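Feb 22, 2025

Garden set, on the marble top with the leaf wallpaper up. Tools are the small children's ones with wooden handles, from the Baysal box. Joar wants them kept together as one set, so please don't lend single pieces to the Trevari bench. 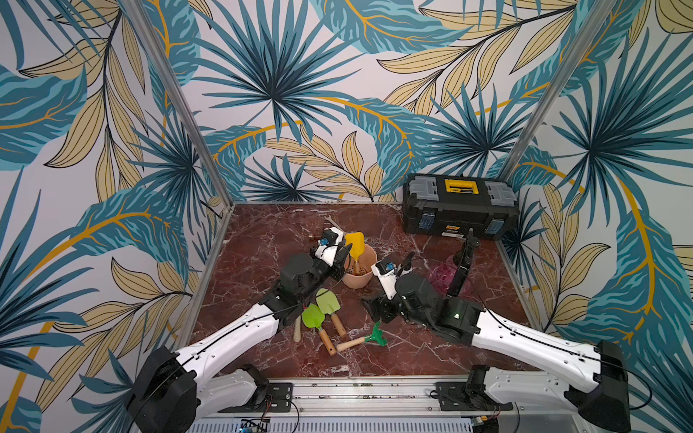
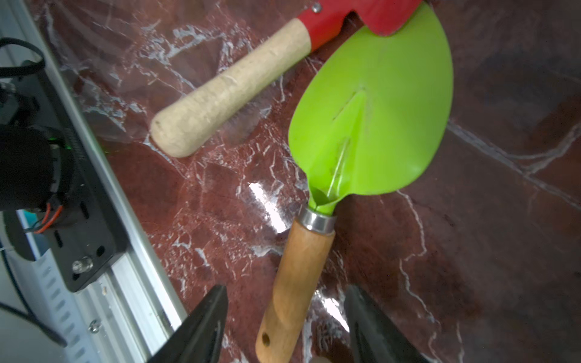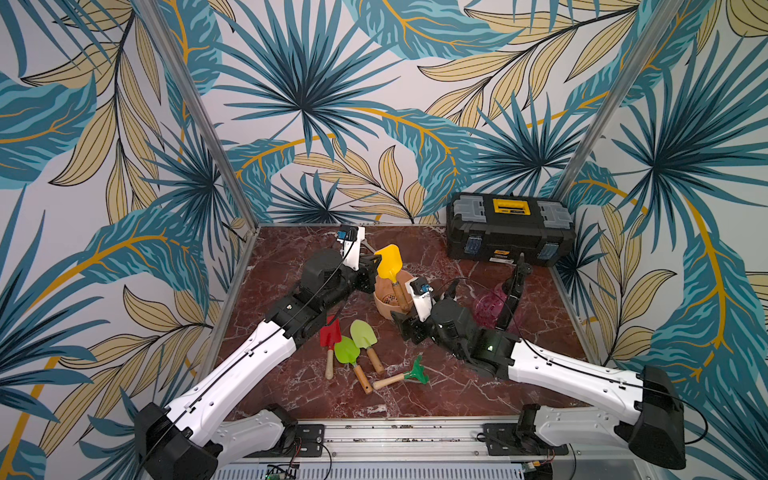 Handles to be wiped with oil before the next session, two coats, 30 minutes between. Treasa has the rag tin. I'd like a deeper container for storage as the long handles tip out when it's carried. Leif thinks Staltden still sell one, will ask him for the page number. Labels: use 149 for the trowels, 296 for the rakes.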